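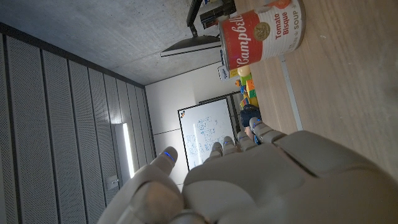

Wilside had its open day on Mon 6 April, and since it is only a short walk from the Nepia ferry I talked my sister into coming along with me. We had both pictured an hour at most, and a coffee afterwards. We stayed until they started stacking the chairs.

Wilside shares a long brick building with the Dullier print works, and you go in through the side gate past the bike racks. Entry was a gold coin, which got you a paper map and a sticker. The map had the stairs on the wrong side, so we saw the loading dock twice before we found the workrooms.

The tabletop I liked best was in the second room, and we went back to it after lunch. It is a light wooden one with a pale grain and a thin grey metal strip running along it, and the things on it could have come out of my own kitchen drawer and my nephew's toy box on the same afternoon. There was a can of Campbell's Tomato Bisque with the little tomatoes on the label, a cluster of building blocks in green, orange, yellow and blue, a small pale yellow ball and a small white box with printing on it. I haven't eaten tomato bisque in years and of course I wanted it for the rest of the day. My sister was more taken with the blocks — she had a tub of very similar colours as a girl, and Mum gave it away to the church fete, a sore point to this day.

Lunch was in the courtyard. The sausage sizzle had a long queue but the onions were done properly, soft and nearly brown, and the Prudia bakery had a stall with lamingtons at 2 dollars each. We bought six and brought four home.

Parking is on the gravel lot off the ferry road and it fills early. There is a ramp at the side gate, but the upstairs gallery is stairs only, so ring ahead if that matters to you. The next open day hasn't been announced yet.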